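The open afternoon at Goicoechea ran from one until five, and I turned up at ten past three, which meant I missed the welcome speech and got the last of the coffee. Entry was free. The parking was $11, so somebody had thought that part through.

The building used to be a furniture warehouse. Now it holds a small firm called Skukden, which puts together robot arms for people who can't afford the big ones, and a training outfit named Flesow, which teaches you what to do with the arm once you've bought it. I had come for the second half. My cousin's shop is thinking of getting one, and I'm the member of the family who is believed to understand computers.

They let us try it in groups, sitting down, with a pair of handles and a monitor showing what the arm sees from its wrist. You get used to that view slowly. I spent my first few minutes steering toward something I was sure was far away.

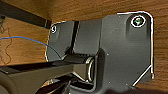
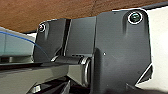
Getting hold of things is the whole business, and most of the talk was about that. The software, called Imudska, had been through 3,801 practice grabs before they let the public near it, and our instructor still kept one hand by the stop button. She told us to pick a landmark on the screen and stick with it. I chose the big round screw with the bright ring, on the gray metal, and for a while I was quite good. Then I looked away to see who was laughing, and had to find my screw all over again. The thin blue wire made a decent backup.

Each turn was supposed to last 11 minutes. Mine felt like 40. The boy after me, who looked to be nine or so, sat down, declined the instructions and drove the thing like he'd been born holding the handles. His mother apologized to me, personally.

On the way out they hand you a folder with prices in it. I've put mine under the fruit bowl for now – my cousin can find it there if she wants it. They're doing another one in June, and I'm told there will be more coffee.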